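I learned to reverse a seven-axle rig from a woman who never once raised her voice at me, which is more than I can say for my own father and a shopping cart. Mwajuma Nyamweya runs driver training at the Varatow depot, and when I asked to spend a week there for this piece she handed me a hi-vis vest two sizes too big and told me to be in the yard by 4 (in the morning!).

I'd gone to write about fuel. Drenora, the haulage firm that owns the yard, has been coaching its drivers to go easy on the pedal, and I figured I'd get a nice tidy story about money saved. What I got was three days of people arguing about coffee stops.

Let me explain. The long run out to Kabbaj takes nearly nine hours with breaks, and every driver has a favorite place to pull over. Priit Avotiņš swears by the truck stop at Gemside, where the parking is flat and the pie is decent. Mwajuma thinks he's nuts. Stopping at Gemside means a hill start with a full load, and a hill start drinks diesel like nothing else on that road.

So they tested it, two trucks with matching loads, same morning in January, and me riding along with Priit eating pie at an hour I'm not proud of. We lost. He blamed the wind the whole way home and I sort of believed him.

What stuck with me was how much the drivers cared. They'd had plenty of memos about fuel and skimmed most of them, but give them a race against a colleague and they'll talk gear changes until the kettle runs dry. Mwajuma already has the next one planned, and Priit wants a different truck.
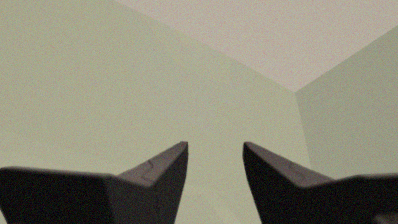 Two dark gray gripper fingers, pale green room corner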